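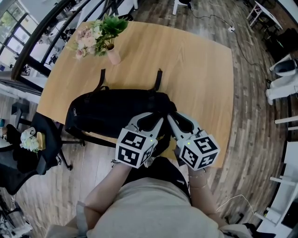
Valdir Rocha respondeu que a notícia sobre a adaptação de "Rarthorpe" deveria ser lida com cautela, pois o estúdio Kilard confirmou apenas a aquisição dos direitos e a contratação de um roteirista.

moderacao_cinema
Agradecemos a observação. O título do tópico foi alterado para "Rarthorpe: adaptação em desenvolvimento". Solicita-se aos participantes que indiquem a origem de cada informação relativa ao elenco.

arquivo_dornby
Discordo parcialmente. O romance tem 720 páginas e a Kilard já declarou que pretende realizar um único filme. Tal decisão permite supor que o capítulo do julgamento será suprimido, o que considero um erro grave.

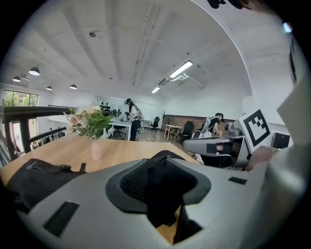
leitora_44
A supressão do julgamento parece-me defensável. O núcleo do romance é a fuga do inspetor Ferraro, e essa parte ocupa menos de 70 páginas. Ferraro atravessa a fronteira apenas com uma bolsa preta de tecido, com zíper na parte superior e uma alça curta, como a que está sobre a mesa na foto, e o leitor só conhece o conteúdo no epílogo. Um roteiro competente pode sustentar duas horas com esse elemento – desde que não antecipe a revelação.

arquivo_dornby
Sem o julgamento, a revelação perde o sentido. Remeto ao capítulo 40, no qual a testemunha descreve a bolsa pela primeira vez.

Valdir Rocha
O capítulo 40 foi reescrito na segunda edição. Convém verificar qual das versões serviu de base ao contrato.

leitora_44
Utilizo a primeira edição. Mantenho a minha posição quanto ao filme único.

moderacao_cinema
O tópico permanece aberto. Rumores sobre o intérprete de Ferraro devem ser publicados na seção própria.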